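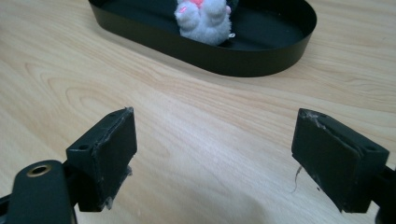 Black oval tray on a light wooden tabletop.

Course handout, week 6
Reading Letters as Literature
Unit: the one-sided correspondence
Updated 2025-12-29

Last week we spoke about the diary and its pretended privacy. This week we move to the letter, and to one special problem: what does a reader do when only one half of an exchange has survived?

Our main text is The Grendska Letters, in the Camelero paperback edition. Please use this edition and not the older one, as the numbering of the letters is different. In the older edition letters 10 and 11 are printed as one, and then all the later numbers are wrong for our discussion.

1. What we have

The collection has 23 letters. All of them go in the same direction, from the small town of Grendska to the port of Zundholm. The writer is a school teacher. The person who receives the letters is called only "my friend." We do not have any answer from this friend, but the teacher quotes the answers often, sometimes one word, sometimes a full sentence. So the missing voice is present in the text, but always in the handwriting of another person.

2. Terms to know

Addressee: the person to whom the letter is written. Please do not mix this with the reader. You are a reader of letter 4, but you are not its addressee.

Embedded reply: a piece of the missing answer, quoted or retold inside the letter we have.

Letter gap: the time between two letters. In this collection the longest gap comes after letter 14, which is dated in May. The next letter comes in winter and does not mention the silence at all.

Editorial apparatus: notes, dates in brackets, the introduction, and all other things that the editor added. In the exam you may be asked to say which words on a page belong to the letter and which belong to the apparatus.

3. How the voice changes

Compare the openings of letters 2, 9 and 20. In letter 2 the greeting takes four lines and is very polite. In letter 9 it is one line. Letter 20 has no greeting and starts with the weather. Many students write that the friendship becomes cold. This is possible, but look also at the length of the letters. Letter 20 is the longest in the book, nearly 3,000 words, and it contains the only joke about the headmaster's boots.

Fu writes in the introduction that the teacher "learned to stop knocking at the door." We will discuss in class if this image is fair to letter 20. Read pages 6 to 9 of the introduction before you come.

4. A point of method

When you write about an embedded reply, say who is speaking. A sentence such as "the friend thinks that poetry is a waste of paper" is too strong. We know only that the teacher reports this, in letter 12, and is angry while reporting it. Write "according to the teacher" or something similar.

5. For the seminar

Choose one embedded reply and copy it by hand. Then write the missing letter from which it could come, on one page at most. Add a short paragraph that explains which details you took from the text and which you made up. Bring two copies.

Students who missed the diary class should also read the handout for week 5, especially the part on dating an entry without a date.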